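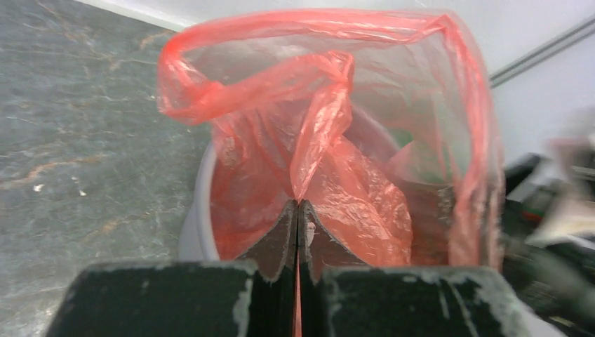 Pinching the red bin liner in a fold, gripper closed.

I've been meaning to write up our house rules for the bin job for ages, and since Remo Caputo asked me twice last week (hi Remo!), I finally sat down with a big mug of tea and did it.

We started with the safety sheet that came down from Ondmont, and it's a good sheet, but it was plainly written for people moving boxes. Trash bags are a different animal. They slide, they stretch, they look fine right up until they don't. So over 193 runs we've added our own bits.

First, pinch the bag where it folds over on itself, never on a single stretched layer. Second, keep the lift at 60 percent speed or under until the bag is clear of the bin. I know it's slow and I know it's boring to watch, but please leave it alone! Third, no hands near the bin while the arm is live, even to fix a handle that has flopped over. Hit stop, fix it, step back, start again.

Then there are the fingers. Ours are scuffed and chalky along the edges, and I'll admit I put off caring about that for far too long. The rule now is to run a cloth over them before each session and check the tips for anything sharp enough to snag thin plastic. We log it too, on the same page as the run number.

Still arguing over whether food waste needs its own gripper. Govindasamy says yes, Latach says wipe it down and carry on, and I go back and forth. I'd like it settled by December.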